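Last updated: June 8, 2022

Report of a visit to the Awan food workrooms, Litbridge

Prepared for the Skiltstead Catering and Hospitality Forum by Divina Macapagal

1. Purpose of the visit

The Forum was invited to Litbridge by Awan, which prepares filled and plain steamed buns for canteens in the district and runs short courses for catering staff. Members had asked at the December meeting for a visit concerned with small-batch steaming, as several of our kitchens have bought table-top steamers and few have settled on a way of using them. The party numbered 15. Travel was by hired coach from Skiltstead, and the cost of £692, including lunch, was met from the training budget.

2. Arrival and the main workroom

Members were received at the front office and asked to sign in, remove jewellery and put on the coats provided. The main workroom occupies the ground floor. Flour is stored along the north side and dough is mixed in two large bowls near the door to the yard. On an ordinary working morning the room turns out 800 buns, nearly all of which leave the building before noon. Shaping is done by hand. Members were struck by the quiet of the room during shaping, and by how little flour was used on the benches.

The supervisor explained that the dough is kept plain: flour, water, yeast, a little sugar and a small amount of oil. For a practice batch the course tutors begin with 400 g of flour. Milk is used in place of water for some customers, who prefer a whiter and slightly sweeter bun. Our members were invited to handle a piece of dough that had rested for a full hour and another that had been taken straight from the bowl, and the difference in the way each held its shape was easily felt.

3. The steaming table

The party then moved to a smaller room at the rear, where the work is done on a single white table against a plain wall. The round steamer stands on the table, with a plate set to its right for the buns. The tutors wish every trainee to have the pot and the plate within easy reach before any bun is touched.

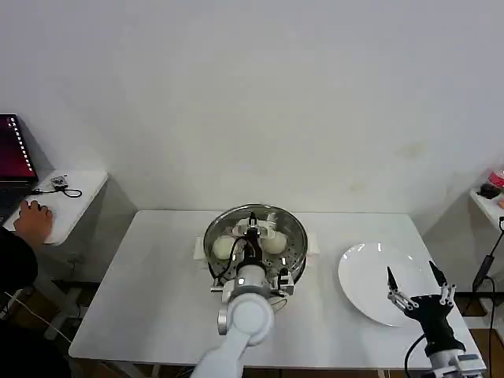 Two buns on the perforated tray of the steamer, with the white plate to the right.

Discussion in this room centred on spacing. Trainees tend to fill the tray, and buns that touch will join as they swell and tear when they are parted. Awan advises leaving at least the width of two fingers on every side, and more where the dough is soft. It was accepted that this reduces the number that can be steamed at once, and one member from a school kitchen asked whether the advice could be relaxed at busy times. The tutor's answer was that a second batch costs less time than a torn one.

The tutors also prefer a metal tray with small holes for practice work, as it is easily scrubbed and dries quickly. Paper squares may be placed under the buns, though Awan does not insist on them if the tray has been lightly oiled.

4. Lids, water and resting

Considerable time was given to the lid. A glass lid allows the cook to watch the buns without lifting it, and members were reminded that each lifting lets out steam and lengthens the cooking. Against this, glass gathers drops of water on its underside, and these fall on the buns and mark them. Awan's practice is to lift the lid straight up, carry it level to the left and lay it flat on the table, well away from the plate.

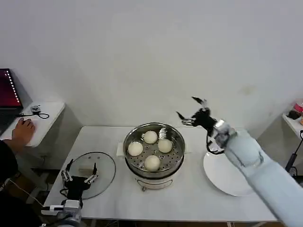 On the question of water, the advice was to fill the base to the same mark each time and to write the mark down. Too little water is the most common fault reported by kitchens that attend the courses. Once the heat has been turned off, the buns are left under the lid for a few minutes, as a sudden rush of cold air can cause the tops to wrinkle and sink. Several members said that this had been their difficulty at home and at work, and that they had until now blamed the yeast.

5. Shaping and the look of the finished bun

Mrs Akande of the Akico tea rooms, who joined the party for the day, asked how far small folds in the surface should be counted as a fault. The tutors do not reject a bun for slight creasing where the dough has been gathered. They look instead for an even rise and a clean base. Buns of different sizes on one tray are discouraged in production but are accepted on the first day of a course. A tutor will generally have the trainees weigh each piece on the second day. 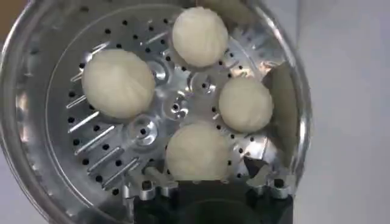

Four buns in a ring on the steamer tray, seen from close to.

6. Lunch and closing discussion

Lunch was served upstairs and consisted of buns from the morning's production, clear soup and greens. The plain buns were thought excellent. Opinion on the sweet bean filling was divided. Members had hoped to see the packing room, but it was closed for floor repairs, and Awan has offered to show it to a smaller group later in the year.

7. Points for member kitchens

Kitchens using table-top steamers are asked to note the following.

The water mark should be written on a card kept with the steamer.

Space should be left round every bun, and trays should not be filled to the rim.

A flat, clear place should be kept for the lid.

Buns should rest under the lid after the heat is turned off.

The Forum records its thanks to the staff of Awan for their patience and for a generous lunch. Members wishing to attend the two-day course should apply through the Skiltstead office, stating the size of steamer they have in use.

Contact the Forum office | Copyright Skiltstead Catering and Hospitality Forum | Back to top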